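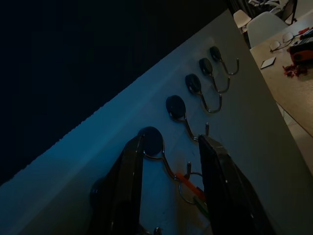

*Black and chrome wall hooks.*

# Play a part in Exercise Hesness: civilian role players wanted

Posted 01/10/2026

Next April the naval base at Dillumau hosts Exercise Hesness, a joint evacuation exercise between the ships of the home squadron and a visiting flotilla. The ships' companies have their orders and the planners have their charts. What they need now is a crowd, and we would love you to be in it!

We're looking for 600 people to play the residents of Sestard, a made-up coastal town that has to be cleared by sea at short notice. You'll queue, ask awkward questions, lose your paperwork, look for your brother-in-law and (if you're happy to) go out to a ship by landing craft. The sailors and marines won't know your story until you tell it to them, and that makes the whole thing far more useful for them and a great deal more fun for you.

## What you'd be doing

The exercise runs over 2 days, a Saturday and a Sunday, and we need you for both. Each role player gets a card with a name, a family, a reason for leaving and one problem. Some problems are small, such as a missing suitcase. Others take half the day to sort out. You don't have to learn lines -- read your card, get a feel for the person and then react as you think they would.

Most people will start at the assembly point behind the east quay, go through registration and a medical check, and then move down to the slipway. There are smaller groups too:

- Casualties, who will be made up with wounds by our make-up team. Expect an early start and sticky sleeves.
- Local officials, for anyone who enjoys arguing politely with a clipboard in hand.
- Reporters, who get to pester the press officers. Ideal if you've done any student or community radio.
- Speakers of a second language. Any language at all, and we'd be thrilled to have more of you than last time.

## Who can apply

You need to be 18 or over and able to stand for a good while in whatever weather the harbour gives us. For the landing craft groups you must also be able to climb a short ladder and wear a lifejacket. There are plenty of seated and indoor roles, so please don't rule yourself out if the slipway isn't for you. Tell us on the form what would suit you and we'll cast you from there.

No acting or military experience is needed. Last time we had bakers, retired dockyard hands, a complete ladies' darts team and a great many people who'd just fancied seeing the ships up close.

Serving personnel can't take part as role players, sorry. You'll need to show photo ID at the gate on both mornings.

## What you get

Role players are paid a day rate by Yeom, who handle the casting and the coaches, and the rate is set out in the offer letter. Breakfast, a hot lunch and a seat on the coach from Dillumau station are included. There's a briefing evening on the base beforehand, with a walk round the quay and soup afterwards.

Bring warm layers, flat shoes and something waterproof. Avoid anything that looks like uniform, and leave drones and large cameras at home. Phones are fine on the coach but will be collected at registration and handed back at the end of the day.

## How to apply

Fill in the form on the Yeom casting page and choose "Hesness". It asks for your contact details, clothing size, languages and any health matters we should know about. Groups of up to 4 can ask to be cast as one family -- put everyone's names on each form so we can match them up.

We read forms in the order they arrive and reply to everyone, including those who end up on the reserve list. Security checks take a few weeks, so earlier is better.

Questions go to Tanner Morin, role player coordinator, through the message box on the same page. Please put "Sestard" in the subject line.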